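Search this site Go Advanced search

Narstead Works automation program

24 May 2024
By the Geddes Industry Reference staff

The Narstead Works automation program is the introduction of robotic handling at the Narstead Works, a converted brick building used by the fittings maker Groltus. It is mainly known for its effect on the jobs of the people employed there. Before the program, staff picked, turned and packed small goods by hand in two shifts. Most of the repeated picking has since passed to fixed robot arms.
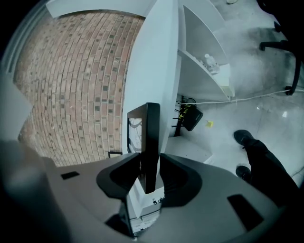

The arms run on Mokotero, a control system that learns a task from recordings of people doing it. Making the recordings became a job in its own right. A worker carries a hand-held gripper through the building and uses it to pick up, move and put down ordinary objects. Of the 51 people on the payroll when the program began, 17 moved into this work. The first set of tasks called for 2,000 recordings and was finished in December.

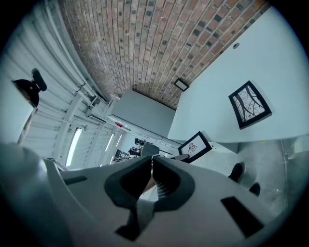 Geddes Industry Reference staff
Contributing editors, Work and Technology

Pay for recording work was set at the rate for skilled packers. Staff had asked for this before training began. Training takes 2 days and covers grip, speed and how to start a recording over after a dropped item. Workers reported less lifting and fewer sore backs than on the packing line. They also reported tired wrists, and the company shortened recording sessions as a result.

Changes to working time

The late shift was ended once the arms could run without full staffing. Some employees welcomed the regular hours. Others lost the extra pay that came with late work, and this remains the main complaint in staff surveys.
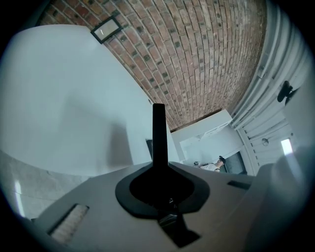 Supervisors now spend more of the day checking recordings and less of it on the floor. Packing of odd-sized orders is still done by hand. New employees learn hand packing first and may apply for recording work after their trial period.

See also: Groltus; Mokotero; Job rotation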